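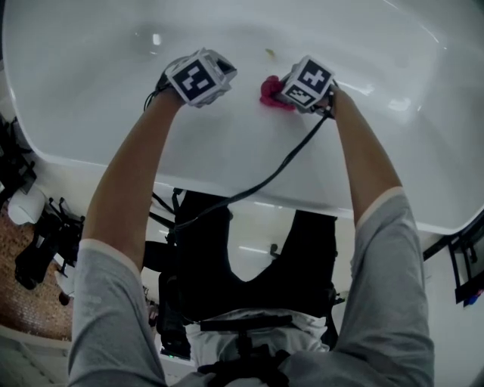
SLIDE 2: Why bathrooms

Filed under: Talks & Handouts | Home Repair

- say hi, thank Arnport library for the room. Water and restrooms out the door to the left
- who am I. Ran the Gillies repair desk 11 years, phones then email. Mostly tubs, sinks, leaks under sinks
- ask for hands: who has scrubbed a tub this month? who has re-caulked one, ever? (second one is always fewer hands, wait for the laugh, move on)
- talk is caulk first, then stains, then chips. Questions at the end but shout if you can't hear me

SLIDE 3: What caulk is for

- keeps water from getting behind the tub. That is the whole job
- tub moves when you fill it. Bathtub full of water plus a person = a lot of weight. Gap opens at the wall, bead has to stretch
- old bead goes hard, lets go on one side, looks fine from standing height. Get down and look along it
- story: the downstairs ceiling in our old place. Keep it SHORT. brown ring, we painted over it, 2 times. Third time the drywall came down on the dryer

SLIDE 4: Getting the old stuff out

- this is most of the work. People rush it, new bead peels by spring
- plastic scraper on the tub side. Metal blade only on tile and only flat
- softener gel if it's silicone, leave it as long as the tube says, go have lunch
- pull long strips, don't dig
- wipe with rubbing alcohol, window open, then let it dry overnight. Overnight!! not an hour with the fan on
- pass round the bag of old caulk (gloves in the box)

SLIDE 5: Fill the tub first

- my one trick. Plug in, fill it up most of the way, THEN caulk
- gap is open as wide as it will get, so the bead never has to stretch later
- leave the water in till it cures. Check tube, usualy a day
- yes you lose the bath for a day. Shower at the gym or at your sister's
- if kids in the house lock the door. Say this slowly, say it again. No standing water with little kids around, skip the trick if you can't lock it

SLIDE 6: Running the bead

- cut the tip small. Smaller than that
- tape both sides, thin line between
- push or pull, don't care, keep moving
- wet finger, one pass. Tape off while it's wet
- Yichen Fang's question from last time: can I go over the old bead? No. Won't stick to itself once cured
- cost slide, quick: tube, tape, scraper. Not a big shop

SLIDE 7: Stains

- find out what the stain is before you throw stuff at it
- orange = iron, from water or from a can of shaving cream. Chalky = hard water. Pink = that bacteria film, wipes off, comes back
- vinegar on a paper towel for chalky. NOT on old enamel for long, it dulls it
- never bleach with vinegar or ammonia. Big letters on slide, read it out anyway
- start soft, cloth then sponge. Steel wool never

SLIDE 8: Chips

- small chip, use a touch-up kit. Thin coats, let each one dry
- down to metal and rusty, sand the rust off first or it lifts
- big bare patch on the floor of the tub, call a refinisher. Get the price in writing, ask how long the smell lasts
- skip the Bonditz handout if running late, it's on the table by the door

Q&A. Someone will ask about walk-in tubs, I don't know much, say so. Out by 8, they lock up. Take the caulk bag home this time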